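Subject: Re: [sim] gripper pose for flat objects on soft surfaces

Moving this out of the calibration thread, where it was getting buried.

The bedroom layout from the Konbridge set now loads in the shared workshop build. The arm is the stock Franka on the dark pedestal beside the bed, and the target is the flat grey piece on the mattress. I have one outside render and one wrist render from the same session. I did not sync the two, so don't try to match finger positions between them.

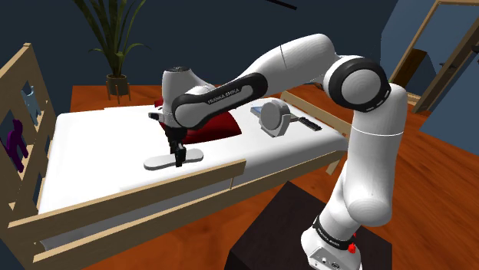
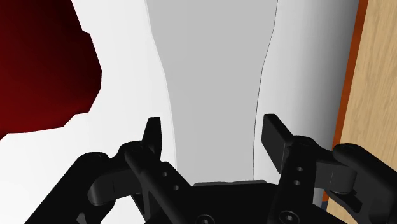
Uvbridge wrote:

> Before you spend more time on the grasp planner, check the contact
> parameters on the mattress. I had the same kind of layout running
> in December and the fingers would sink 3 mm into the surface before
> the solver pushed back. With a thin object that is most of your
> clearance gone. The planner will report a valid grasp and the lift
> will still fail, and the log won't say why.
>
> Also, which axis are you closing on? If it is the long one you
> will never get there with the stock finger travel.

Closing across the short axis. I should have put that in the first message. The object lies with its long side running left to right in the outside view, and the planner samples yaw in a narrow band to either side of that.

On contact: you were right to ask. The mattress was a single rigid box with the default stiffness, and the default margin was larger than I had assumed. I set the margin to zero, raised the stiffness and reran the batch. Of 201 attempts, almost half had been failing at first touch, all with the same vertical force spike. After the change the spike is gone from the log, and the failures that remain are spread over the approach and the lift. I have not sorted those yet.

Two other things I changed, so the numbers can be compared:

- Physics substeps went from 2 to 4. This costs frame rate on the workshop machine but it still runs faster than real time with the wrist view turned off.
- The descent now stops on a force threshold. It used to stop at a fixed height, and that height came from the old table layout.

The wrist view is a weaker input than I had hoped. The target and the sheet are both pale and smooth, and the left side of the object has very little contrast against the white. The right side has a thin dark line along it, and the edge detector locks onto that every time. Fitting a width from one good edge and one poor one gives an answer that drifts from run to run. Options I can see:

1. Darken the sheet material. Easy, but it hides the problem and we will meet it again on the real arm.
2. Use depth for the left edge and color for the right.
3. Skip the wrist view and take the pose from the outside camera only.

I would go with the second. If anyone has run depth on something this thin - Cáceres branch, I think you had a version of this - please say what noise model you used, or if you used none.

The layout file is in the Hekholm repo under scenes/bed, with the old contact values left in as comments. Pull before you test, as the pedestal height was wrong in the earlier commit and the arm could not reach the far side of the mattress without hitting its elbow limit.

Still open on my side: the finger pads. They use the same friction value as the rest of the gripper, and I have not found out if that was deliberate. If somebody set it on purpose, tell me before I change it.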